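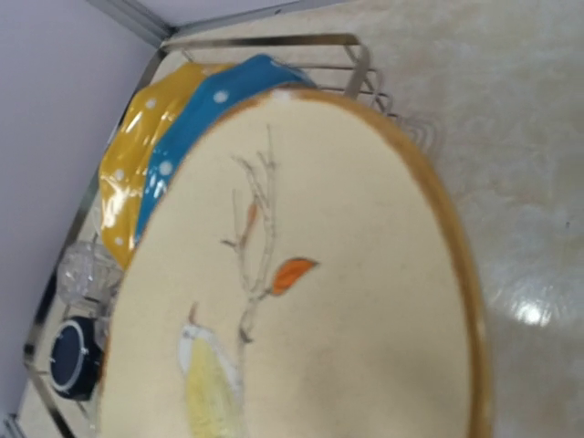
About Kesska
Posted April, by Teresa Tomaszewski

I don't trust craft schools that promise to change your life. Kesska teaches hand embroidery in classes of six, and most people leave with a half-finished bird and a sore thumb. Magdalini Christodoulou and I started it after two courses elsewhere that were mostly sales pitches for coloured thread. 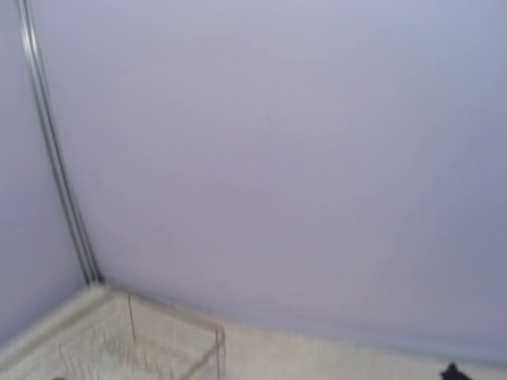 Do I need to buy a kit before I start?

Bring nothing. Hoop, cloth and needles are in the fee, and we'd talk you out of the fancy scissors anyway.

Classes run for two hours, then there's tea. I doubted the tea part – it sounded like padding – but people fix more stitches over a mug than they do at the lesson. 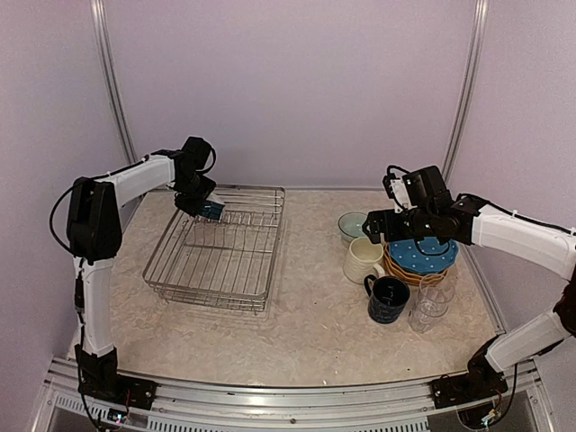

Mugs and plates get washed before anyone goes home, teachers included. Magdalini claims it's relaxing. I have my doubts.

We use cookies on this site. Accept or manage settings.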